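Search reviews
Enter keyword
Reviews
Reading time: 3 minutes

Two arms, one bench: the Rinitz pair after a month in our shop

6/14/23, by Genivaldo Evangelista

I repair small lamps and fittings in Naltbridge, and my wife asks me every winter when a machine will do the boring half of my job. In January we decided to try. We took the Rinitz two-arm set on a lease from Findent and I gave it the chores I like least: sorting, holding, passing, wiping down.

Setting up took me 49 minutes with the printed guide, which is good English and has clear drawings. The teaching is done by hand. You move the arms through the job, you save it, and you repeat until the arms have enough tries to learn from. For sorting caps into trays I gave it 52 tries. After this it was right most of the time, and I could drink a coffee and watch. It is slower than me, but it doesn't complain about its back.

Wiping the bench is not so good. It cleans the middle very well and forgets the corners, like my son. Folding the polishing cloths I gave up after two evenings. A cloth never lies the same way twice, and the arms pick up one layer or three. My colleague Clodagh Egan has the older Csonka model at home and she tells me the laundry there is the same story.

Noise is low, about the level of a fridge. The cables are my biggest complaint. They hang under the arm and I am always afraid that they will catch on something when it turns. I would like clips in the box. The fingers also mark quickly, so ask Findent for the price of spares before you sign.

Would I keep it? For the shop, yes, for one more season. For a kitchen, not yet. The work that decides it for me is passing a small part from one arm to the other, because half of my day is exactly this. Both hands must agree on where the part is, and a round piece gives them very little to agree on. The gold-coloured one, with its wrinkled surface and small silver tip, is held from the top by the right gripper while the two scuffed black fingers of the left come up under it, and there is not much room for a mistake between them.

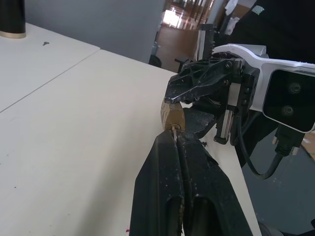
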